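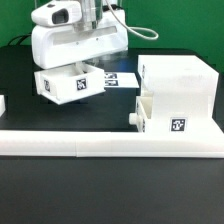
Been fighting tag-based pose estimation for a small pick and place setup and I could use some opinions. I run detection on the fixed camera, solve for each part's pose, and feed that into Plallell, which does the grasp planning. Long parts and anything that stays put on the table are fine. My trouble is the little open box. It has a tag on a short side and another on the long side, and once it's up in the gripper and a bit tilted, the short side one is seen at an angle and its pose starts flipping between two solutions. The planner then believes the box has rotated up to 37 degrees between one update and the next and throws the whole place motion away. I've tried refining the corners and I've tried a low-pass filter on the rotation, and the filter just gives me a slow wrong answer instead of a fast one. What do you all do?

pestow_dave
Classic planar ambiguity. A small square tag seen by one camera has two poses that fit almost equally well, and noise picks the winner. Don't filter the output, because you're averaging two different answers. Does your solver give you both candidates with their reprojection errors? Most do if you ask.

tormod_aasen
It does, I've been taking the lower one and tossing the other. So keep both and pick whichever is closer to the last pose?

pestow_dave
That's the cheap version and it works until you start out on the wrong one. Then it stays wrong very calmly. Better to treat the box as one rigid body with two tags on it and solve all eight corners together. The tags are on different faces so the points aren't coplanar anymore and the ambiguity mostly goes away.

Bendik Rønning
I'm going to disagree with the whole thread so far. Why are you tracking the box with vision once it's in the gripper? You know where the gripper is from the joint encoders. Take the box pose right before you close, attach it to the gripper frame, and stop listening to the tags till you let go. We did this at Solheim in July and our aborted places went from 31 to 3 over the same test set. Changed maybe a page of code.

tormod_aasen
But it shifts when the fingers close! That's how I end up with a tilted box in the first place. If I attach the pose from before the grasp I'm carrying an error all the way to the fixture.

Bendik Rønning
So take one good measurement after the lift. Stop the arm, collect a bunch of detections, solve once, attach that. You don't need it live.

pestow_dave
Fine if nothing slips on the way over. With thin walls I wouldn't bet on it. Also "stop the arm" costs cycle time, some people care.

Bendik Rønning
Some people care and some people are picking up one box on a bench – I know which one I was answering :)

skakurent
Chiming in for the both-of-you option. Kinematics as the prediction, joint tag solve as the correction, and a gate so anything too far from the prediction gets dropped. I log the rejected ones with both candidate poses. My log had over 3,000 rejects in it before I finally looked, and nearly all of them came from one tag that I'd entered with the wrong size in the config. Check your tag sizes, including the white border. The size is measured on the black square!!

tormod_aasen
Ugh. Just checked. The long side tag was right and the short side one had the border included. That isn't the flipping but it can't be helping.

pestow_dave
It would wreck the joint solve too, so good thing you looked. Fix that first and rerun before you write any code.

tormod_aasen
Edit 2019-12-23: fixed the size, moved to the eight corner solve, and there's no flipping in any run so far when both tags are in view. When the camera only gets one I fall back on the gripper pose like Bendik said. I still get a small jump at the handover between the two and haven't figured out if that's my hand-eye calibration or late timestamps. Anybody have a quick way to tell those apart?

skakurent
Move the arm at two speeds along the same path. If the jump grows with speed it's timestamps – calibration error doesn't care how fast you go.

Bendik Rønning
Also check whether your camera driver stamps at exposure or when the message goes out. Ours was the second one and the docs said the first.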